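Home | News | Agencies | Board Meetings | Contact

Filed under: Transit / Appointments

FOR IMMEDIATE RELEASE

Bavmont Transit Authority names Ewan Pearce executive director

BAVMONT — The Bavmont Transit Authority board voted Tuesday night to hire Ewan Pearce as its next executive director. Vote was 8 to 3. Pearce starts in October.

He replaces an interim team that has run the agency since spring. Contract is for three years, with a review after the first. Full terms will be posted with the meeting minutes once the clerk's office has them.

Pearce comes to Bavmont from the Kamata County road and bridge department, where he was deputy director for 10 years. Before that, bus operations in Plastora. He started out as a dispatcher there, overnight shift.

"I've waited for the 14 in the rain like everybody else," Pearce told the board. "People want to know when the bus is coming. We'll start with that."
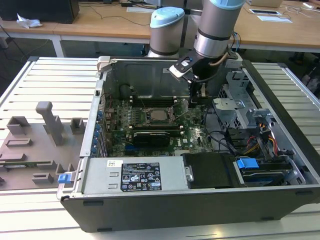
The three no votes came from members who wanted a second round of interviews. Two of them said after the meeting they look forward to working with the new director and that there objection was to the schedule. The third did not give a statement.

First items on the new director's desk:

- Winter timetable. Draft is out now, comments close the Friday before it goes to the board. Route 14 and the Erkier crosstown are the ones with changes.
- Operator hiring. The authority is short on weekend drivers and has been canceling Sunday trips. A hiring session will be held at the Erkier garage, doors at 8 a.m.
- The Erkier Bridge bus lane. City and county still don't agree on who pays for striping. Pearce worked on the county side of that one and will not take part in the cost talks until the board's attorney signs off.
- Fares. No increase is proposed in this budget. The low-income pass stays, and 500 more passes will be released with the winter timetable.
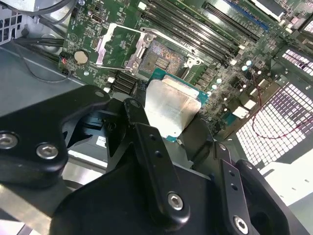

Meet the director

Riders can meet Pearce at an open house in the lobby of the Bavmont terminal, 10 a.m. to noon, first Saturday in October. No sign-up. Spanish interpreter on site, other languages on request, please call the front desk ahead. Route 3 and Route 14 both stop at the door.

Written questions can be dropped off at the terminal or mailed to the board clerk. Answers go up on the board meetings page as they they come in.

Media: Pearce is available for short phone interviews Wednesday and Thursday afternoon. Call the press desk to set a time. Headshot on request.

About the authority

The Bavmont Transit Authority runs local bus and paratransit service in Bavmont, Erkier and the east side of Kamata County. It is governed by an appointed board. Meetings are open to the public.

###

Related items

- Board agenda: executive director vote
- Winter timetable draft, Route 14 and Erkier crosstown
- Kamata County delays bridge striping vote
- Sunday service: canceled trips list
- Low-income pass: how to apply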